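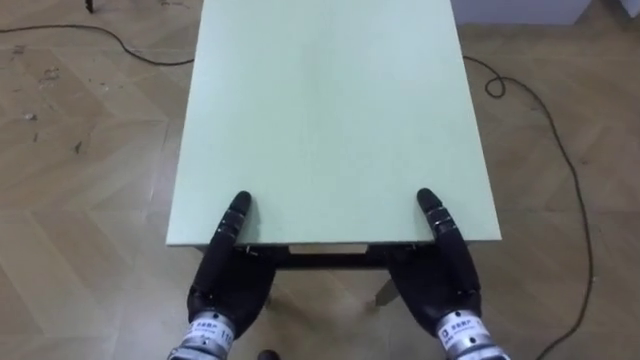
*A pale green tabletop with a smooth, matte surface.*

Toon Van Leeuwen has spent nine years indexing parish registers, and he doesn't believe most of the family trees he is sent. "People want a duke," he says. "They find a man with the right surname and they stop reading."

His own index, Sosa, covers 911 burials and took him four winters. I asked why anyone should wait for that when Prolemell promises a full tree overnight. He shrugged. "Ask them which register they used. I asked twice. I got a coupon."

I'm not sure he is always fair. Matching software has found real cousins for real people, and Sosa has its own gaps, including a run of missing pages he would rather not discuss. When I pressed him he admitted to 87 corrections after the first printing, most of them sent in by readers.

"At least they could check me," he said. "I give the page. I give the line."

And the line back to 1540 that a customer once showed him? "A mother who was six when she gave birth. They'd paid for the frame by then."

He plans to start on the baptisms in July. There are over 1000 of them, and the vicar's handwriting is terrible.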